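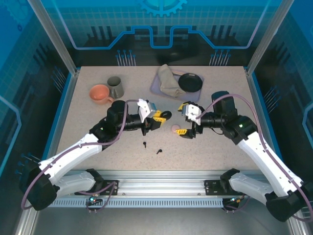 Page 3 of 16

Right, thread time. I've put more than 200 hours into Jiltelus on my phone since it came out and I have Opinions, so mute me now if you don't care about stealth games you play on the tram.

For anyone who missed it: you're a courier called Okafor, you work nights in a flooded harbour city called Nandidell, and every job is getting a parcel from one rooftop to another without the wardens clocking you. No guns. You get a whistle, a rope and a coat that changes colour if you stand still long enough.

The coat is the whole game, by the way. I ignored it for the first two districts and kept getting nabbed on the cannery level like an absolute goose. Stand still, count to four, walk past the bloke with the lantern. Easy.

Controls! Everyone complains about the controls. Turn off the floating stick, it's under Settings then Touch then Other (great menu naming, Guko, well done). With the fixed stick my thumb stopped covering the wardens and I finished the tannery on my second go.

Also turn the music down and the effects up. Wardens hum before they turn around. I had it on mute for a month on the way to work and thought the patrols were random. They are not random, I was just deaf to them.

My favourite level is still the Ferry Steps, where the tide comes in while you're halfway up and half your route disappears. Vy Dương did the level design on that one and I'd like to buy her a coffee and also yell at her a bit.

Least favourite: the bell tower. Rok Pavlović reckons you can skip the ringer entirely by going up the drainpipe on the north side. I have fallen off that drainpipe so many times. Rok, mate, post the video or I'm calling it a fib.

OK the update. Version 3 landed September 3, 2018 and the big thing is the night market district, which you unlock after the customs house. It's gorgeous — paper lanterns everywhere, and every lantern is a light source you can snuff, so you're sort of drawing your own path through it as you go.

It did break cloud saves for a few of us. Mine came back after I logged out and in again, but Dalal Aoun lost her whole tannery run, so please back up before you install. There's a manual export at the bottom of the account page.

Price stuff, because people keep asking in my replies: you pay once, the districts are free, and the coats are cosmetic. I bought the mustard raincoat. I regret nothing, even though you can see me from the moon in it.

Leaderboard check: I'm sitting at 1,011 on the market district, which I was stoked about until Everett Alcantara popped up miles above me having played it for one weekend. Rude. His trick is dropping the parcel off the awning first and climbing down after it. Parcels don't take fall damage!! I had no idea.

Things I'd still like: a proper map, a way to replay one section without doing the whole job over, and controller support that remembers my buttons after I close the app.

Hazel Ferreira asked if it's okay for kids. Mine is nine and loves it, there's no blood and the wardens just march you back to the depot. The eel bit in the sewers did get a shriek out of both of us though.

Doing the bell tower again tonight. If anyone has a clean route past the second landing, send it over, I'm begging.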